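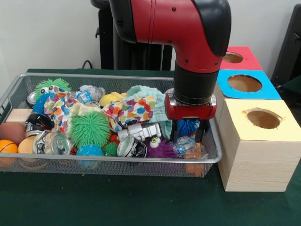 Chapter 6: What Does a Household Throw Away?

Most books on waste open with a big number. You are told how much the average family discards in a year, and you are meant to be shocked. Before you are, ask who weighed it. In the Josumdale study, which still gets quoted in April of every year, 844 households were asked to write down what they threw out. Only 30 of them ever had a bag put on a scale.

People keep poor diaries of their trash. They remember the broken chair and forget the bottle tops. They also tend to behave better while they are keeping the diary, so the paper record may describe a week that never happens again.

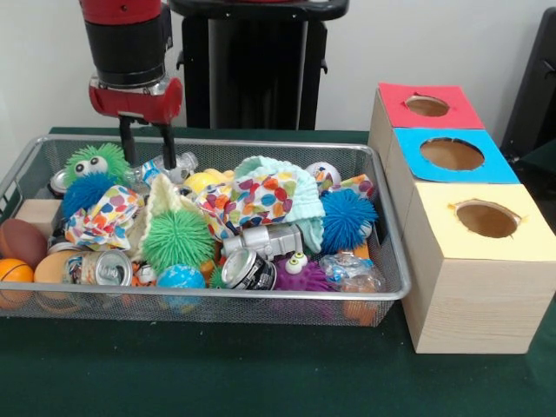
The sorting rules cause trouble too. Is a stuffed toy with plastic eyes a textile or a mixed item? Josumdale said textile. The Skotwood survey said mixed, then compared its totals with Josumdale's as if the two words meant the same thing.
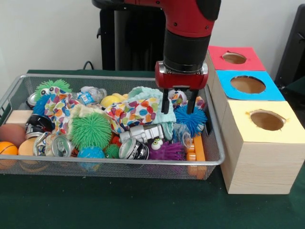 Erlinda Castillo

I worked on the Skotwood tables, and I no longer trust the last column. We logged 3941 items and let each sorter decide what "reusable" meant. Two sorters given the same bag seldom agreed. The published report gives a single figure and leaves that out.
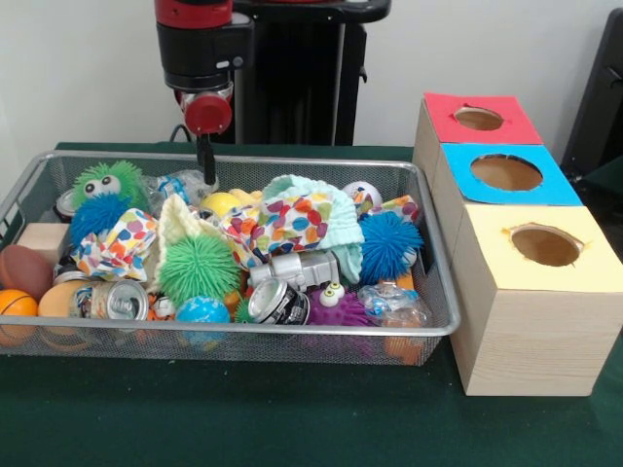
6.1 Weight, Volume, or Count?

A crushed can weighs as much as a whole one but takes up less room. Any claim that cans are a "growing share" of trash depends on which measure was used. Look for it in the table notes, and be wary if there are none.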